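October, bench 2, Kenbridge room

Back on the black boxes today, after 30 minutes hunting for my good pencil. I want them packed and off to Stavesville before the month is out, and I still like the shallow shape (a lot!).

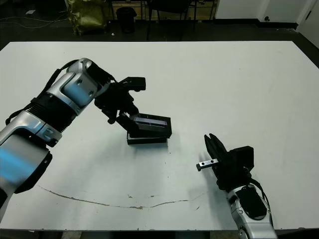 Black box on the big white table

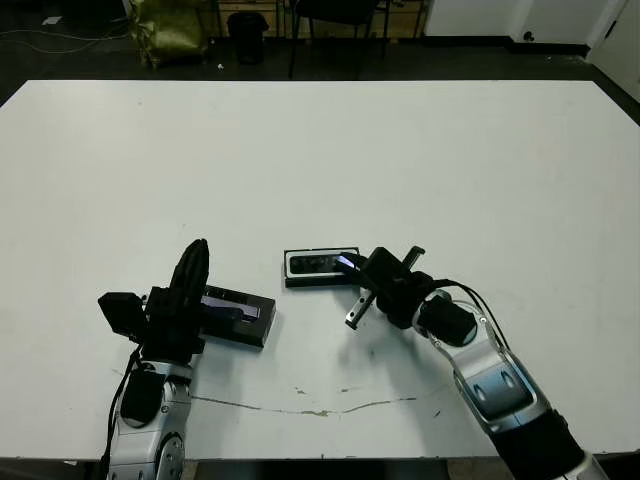
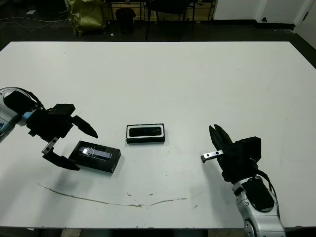 Label text is next. Dvorak wants the part number on the short side, fine by me, but the Usemeo sheet still says long side. Need 75 labels, 11 printed so far. Also, more tape!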